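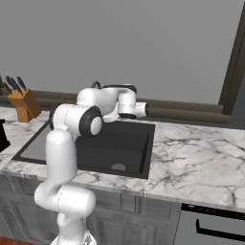 Notebook, Lerkitz kitchen simulation pack, trial license
May, second week. Friday

Continuing from Aiguo's install notes. Package now loads on the bench machine without the missing texture warnings. The fix was the asset path, which has to be absolute. The Lerkitz setup guide shows a relative one. Reported.

Purpose of this entry: decide whether the sink counter layout is usable for our reach tests before the trial runs out. Mirta wants a yes or no on this layout only. The other layouts go to Jahangir.

09:40. Default start pose, gripper empty and pointing down over the basin. Joint readout agrees with the config file. No drift after idling for 125 seconds with gravity on. Good.

10:15. Lowered the gripper straight down in small steps toward the basin floor. Solver stays stable until the fingers pass the rim, then the wrist starts to hunt. Amplitude is small but it never settles. Halved the time step and it went away, at the cost of running slower than real time. Need to know if the vendor considers the default step supported for contact work.

10:50. Collision shapes. Turned on the overlay. The basin is a proper open box with separate walls, so it can be reached into. The knife block is one convex hull wrapped around block and handles together. Fine as an obstacle, useless if we ever want a knife pulled out. The drain has no collision shape of its own and is only drawn on the floor mesh. Acceptable for us.

11:30. Reach batch, 3,000 random targets inside the basin volume, elbow free. 2,234 solved without collision. Failures bunch up low against the near wall, where the forearm meets the front rim before the gripper gets down. Moving the base back would probably help. Base position is locked in the trial version.

13:20. Rendering. Matte black basin under the soft default light gives very little shading on the inside walls. Depth output is unaffected. Color output will be a problem for Catalina's segmentation work unless the light can be changed. Found the light settings under environment, not under scene. Raising the intensity washes out the marble before it does much for the basin. Try a second light on Monday.

14:05. Export to our format took 38 seconds, joint limits intact, joint names changed to lower case. Consuelo's script expects the original names. One-line change on our side.

Provisional: yes for reach tests with the shorter time step. No for anything with contact until Lerkitz answers.

Open:
- supported time step for contact (asked, ticket open)
- does the full license unlock the base position
- price per seat vs. floating, Mirta to ask
- rerun the reach batch with elbow fixed, same seed

Logs are in the shared folder under Kenen, subfolder sink.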